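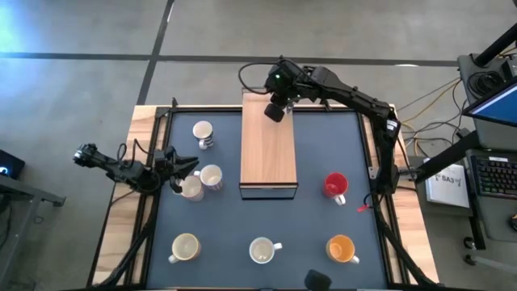 By Yanling Shen, Peltari Press Office
Wednesday, for immediate use

GRUVTON -- Peltari, the tableware seller, said it will open its mug range Plisilel to all shops in April. Until now the range was sold only in 16 shops that belong to the company. The mugs come in plain colors, such as red and orange, and in white with stripes or a dark blue pattern.

"Our customers do not want a set where every piece is the same," said Eduardo Valente, head of the range. "They take one striped mug, one red, and they put them together on the shelf." 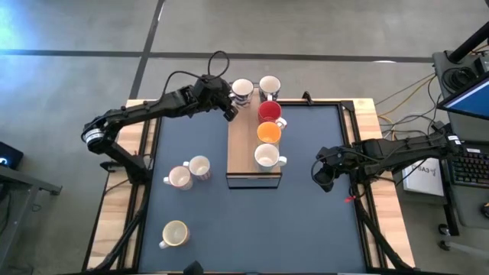

Shops may order the mugs one by one or in mixed boxes. Each first order includes a small display board in light wood, on which the mugs can stand in a row. Peltari has prepared 528 mixed boxes for the opening month and will take further orders by telephone -- extension 1630, mornings only.

Ishbel Dunbar, who is responsible for shop sales, asks buyers to tell her office which colors they prefer before they order. A price list is available on request.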